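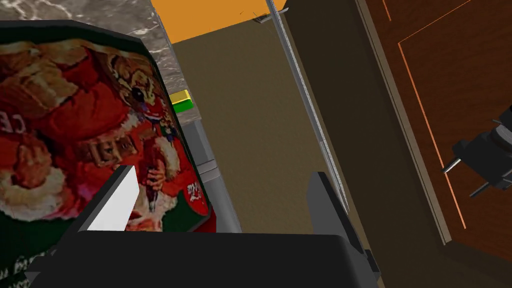
Despina Iordache wrote:
I have read the whole statement two times now and I still don't see which law the ministry of Clalomley thinks was broken. They freeze the accounts of 4 shipping companies from Prater, they say "serious concerns", and the evidence will be published in August. Until then we should trust them. Is this how sanctions are supposed to work?

pavo_reader
The evidence is often closed at the start, Despina. If they publish everything on the first day, the people who gave the information can be in danger. I don't like it either, but I don't know a better system.

Stelios Deligiannis
A better system would be a judge who sees the papers before the accounts are frozen and not after. In Prater the companies have 314 employees together. I worked in the port for many years and I can tell you that the owners have money in other places. The man who loads the containers does not. He will be the first who feels it.

harbour_side
Stelios, with respect, the same owners sold fuel to both sides of the border war and everybody in the port knew about it. Now we should cry for them?

Stelios Deligiannis
I wrote about the workers. Please read again. I did not ask you to cry for any owner.

harbour_side
I did read. My point is that every sanction hurts some workers, so if this is your rule then no country can ever use sanctions. What remains then? Angry letters?

Despina Iordache
Between angry letters and a frozen bank account there are many steps. They could refuse visas. They could stop the public contracts - and there are still public contracts, by the way! The Economou line was paid for the island ferry last month by the same government which now calls its director a danger to peace. I would like that somebody explains this to me.

pavo_reader
Is that correct about the ferry? I thought that contract was finished in spring.

Despina Iordache
It was made longer. It is in the list of payments on the ministry's page, quite far down. 700 thousand for the winter timetable.

quiet_mule
I found it, page is slow but it is there. So either the right hand does not know what the left hand does, or somebody wanted that the ferry keeps running until after the vote on Thursday. I think the second.

harbour_side
Or it is simply a ferry and people on the island need to go to the hospital. Not everything is a plot.

quiet_mule
Fine, but then they should say it. "We make an exception for the ferry for this and this reason." One sentence. I would accept it.

Stelios Deligiannis
On this I agree with quiet_mule. The exceptions should be public, also for wages. When Pavo did the same kind of measure, they allowed the companies to pay salaries from the frozen accounts, with a form for every month. It was slow and my cousin waited nearly 1000 hours for one signature (he counted, he was very angry), but the money came in the end.

pavo_reader
I remember that form. It was terrible. But yes, it existed, and I looked in the Clalomley text and I find nothing similar. Article about food and medicine, article about lawyers' costs, nothing about wages.

harbour_side
If this is true then it is a mistake and they should repair it. I still support the measure itself. I don't want that people read this thread and think we are all against.

Despina Iordache
We are not all against. I am against the closed evidence, Stelios is against the missing wages, you are in favour. Has anybody here written to their deputy? I sent mine a letter on the first evening and received an automatic answer.

quiet_mule
Same automatic answer here. With the name of the former deputy under it.

Stelios Deligiannis
I will go to his office in the morning, they open at nine. If they give me something on paper I will type it here.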